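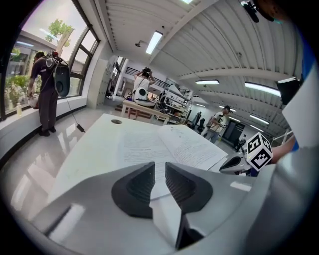

Prüfliste Arbeitsraum, Standort Mendon
Stand: 13.2.20

1. Tischplatte: Oberfläche glatt, in Ordnung. Kabeldurchlass bitte frei halten.
2. Papiere auf Tisch: geheftet, nach Gebrauch abheften.
3. Kabel am Boden: bei Wand verlegen, Stolpergefahr!
4. Deckenleuchten: Schalter 2 klemmt, gemeldet an Firma Mensah.
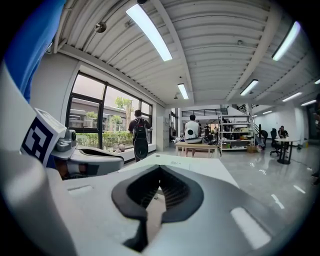 Zu Punkt 4 und 5: Decke und Fensterseite

5. Fensterbank: nur kleine Sachen erlaubt.

Kommentare (2)
zikness: Der Schalter klemmt noch immer.
mendon15: Punkt 3 bitte auch für Flur.

Diese Seite verwendet Cookies. Akzeptieren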